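3.2 Session length and stake size

The second part of the study looked at how long people kept playing once the free spins had been used up. All sessions were run on the same demonstration build of Montoya, a five-reel slot with a fixed set of pay lines and a single bonus round. The build paid out in credits only. Players could change the stake before any spin, turn the sound off, and switch autoplay on or off, and each of these actions was written to the session log with a time stamp.

We kept 689 sessions for analysis. Sessions were dropped if the browser lost its connection before the first bonus round, or if the log showed no manual action at all after the opening screen. A further 172 sessions were recorded on the second title, Masetti, which has the same return to player but a slower reel animation. These are treated separately in Section 3.4 and are left out of the totals given here.

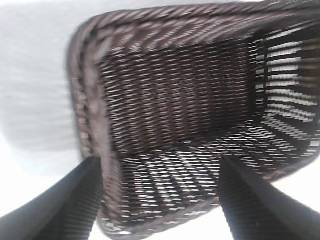 Stake size was coded as low, middle or high according to the three buttons on the betting panel. Where a player moved between levels, the session was placed under the level used for the largest share of spins. This is a rough measure and hides short bursts of high betting, but it let us compare our results with the earlier Vutthorpe survey, which asked players only for their "usual" stake. The survey did not record autoplay, so no comparison is possible on that point.

Players who began at the low stake tended to stay there. Movement up from the low level was most common straight after the bonus round, whether or not the round had paid well. Movement down was more evenly spread through the session and was not clearly tied to any one event on the reels. We had expected a run of losing spins to bring the stake down, and in the middle group it did, though the effect was weak. In the high group we found no such pattern.

Sessions with autoplay switched on were longer when counted in spins and shorter when counted in minutes. Part of this comes from the software itself, as autoplay skips the short pause between spins. When the pause was taken out of the manual sessions, the gap in minutes became much smaller but did not close. The autoplay setting stops after 10 spins and has to be started again, and many players left the game at exactly that point. A stopping point built into the game may therefore matter more than the wish of the player to stop, although the logs alone cannot settle this.

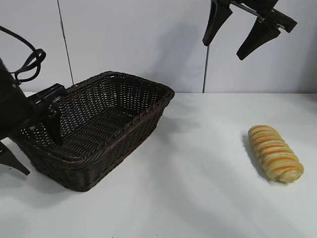
Figure 2. Materials.

Sound had little effect. Most players who turned it off did so within the first few spins and never turned it back on, and their sessions looked much like the others in both length and stake. Players who left the sound on but opened the pay table during play were a more distinct group. They made fewer changes of stake and were less likely to use autoplay.

Some limits should be kept in mind. Credits have no cash value, and people may bet more freely with them than they would with their own money. The Stakari platform, through which the build was served, does not ask visitors to register, so we cannot rule out that one person played several sessions. We checked for repeat visits by comparing device type and screen size within each hour, and removing the likely matches did not change the order of the three stake groups. Sessions from March were also looked at alone, as the opening screen was redesigned at the end of that month. The new screen placed the middle stake as the default, and the share of low-stake sessions fell afterwards. For this reason the stake results are reported for the two periods side by side in the next section.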